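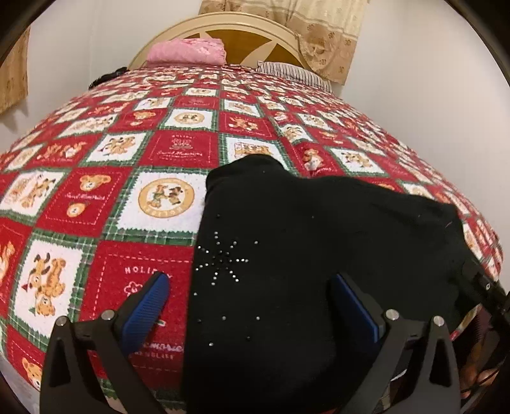 Ritus hand gripper review: a month of teaching by doing

I've been folding, stacking and tidying with the Ritus hand gripper for a month now, and I still look forward to picking it up. If you've only ever taught an arm by steering it with a joystick, or by dragging it through the air joint by joint, this is a very different afternoon. You hold the tool, you do the job, and the recording goes off to be learned from. No arm in the room at all until you want one.

My project for September was clothes. Soft things on a bed, mostly tops and knitwear, because I have plenty of them and because cloth is where my old teaching set-up fell apart.

What I had before

For two years I used the Nokar remote rig, with a pair of handles on the desk and the arm copying me a fraction of a second behind. It's a solid bit of kit and I won't be selling it. For putting a peg in a hole, or opening a drawer, it's lovely. But try picking up the hem of a jumper with it! You pinch, you wait, you find you've got two layers or none, you back off and go again. My best session on the Nokar gave me 30 usable folds, and my shoulders knew about it.

With the Ritus, my first proper evening came to 73. Some were scruffy, and I'll come to that, but the pace is what sold me.

In the hand

It's lighter than it looks. The two fingers open wide, wide enough to straddle a decent bunch of fabric, and they close with a trigger that has a nice even pull. The fingers are stiff open frames with blue ribbed pads on the inside, and the pads are the best thing about the whole tool. They grip thin jersey without scrunching it and they'll hold the edge of a thick knit without letting it creep out. I was worried about anything with decoration on it. I have a black top with a starburst of little rhinestones down one side, and I fully expected the ribs to catch on the stones. They didn't, though I did learn to take hold of plain fabric next to the pattern and leave the sparkly bit alone.

The bracket on the side is chunky and you do notice it when working close to a wall or a headboard. I knocked mine twice in the first week. After that you start carrying the tool a touch to the left without thinking.

I'm right-handed. The trigger works with either hand, but the cable exit clearly had a right-hander in mind, and if you're left-handed I'd try to borrow one before you buy.

The view

The lens is very wide, so you get nearly the whole bed plus the wall behind it, with everything bowed like the back of a spoon and black corners round the outside. It looks odd on playback for a day or so and then you stop seeing it. The wide view matters, because the learned model has to know where the far sleeve is while the fingers are busy with the near one.

Busy backgrounds were my other worry. My bedspread is a holiday patchwork, red and white squares with green plaid between them and cartoon dogs and teddy bears all over, and it stays on all year. I did half my folds on that and half on a plain sheet. A dark top on the patchwork came out fine. A red T-shirt on the patchwork was hopeless, and I ended up binning that whole batch. Mix your surfaces by all means, but if you have to squint to find the edge of the garment on playback, swap something.

Software

Recordings go into Nyanda, the companion program, over a cable. (There's a wireless option. I gave up on it.) Nyanda works out where the tool was at each moment and flags any take where it lost track, usually when I'd swung round too fast or got the lens right up against the cloth. It also shows the finger opening as a little line under the video, and that's been properly useful – you can spot a missed pinch straight away.

By the end of the month I had 2,952 clips on the drive, counting each grasp as its own clip. Nyanda got slow well before that. Scrolling the list is painful and there's no way to select a range, so you're ticking boxes one at a time. Please fix this, Ritus.

Getting good takes

A few habits that helped me:

Start every take with the fingers open and still for a breath. Nyanda trims much more neatly.

Go slower than you would with your own hands. My early scruffy folds were all me being quick and flicking the cloth over. An arm can't copy a flick, or mine can't.

Don't use your free hand. It creeps in, especially to smooth a wrinkle. Watch for it.

Leave the room as it is. I'd been clearing the pillows and towels off first, and the arm then got muddled the first time something was left on the bed.

Does it carry over to an arm?

Mostly, yes. I trained on the folds and ran the result on my Derkska arm with the matching fingers fitted. Sleeves in, it manages well. The final fold in half is hit and miss, and it still tends to grab too far in from the hem on heavy knits. I put that down to my own takes, where I do the same thing.

Fitting the matching fingers took roughly an hour, mainly fiddling with screws. The instructions show the left finger only and expect you to mirror it.

Verdict

Good: the pads, the trigger, the speed of collecting, the wide view.
Less good: the bulky bracket, the wireless, that clip list.

If your jobs are rigid and fiddly and you already own a remote rig, you may not need one. For cloth, I'd buy it again tomorrow. Next up is socks, and after that I want to try the fitted sheet, which I can't fold properly myself.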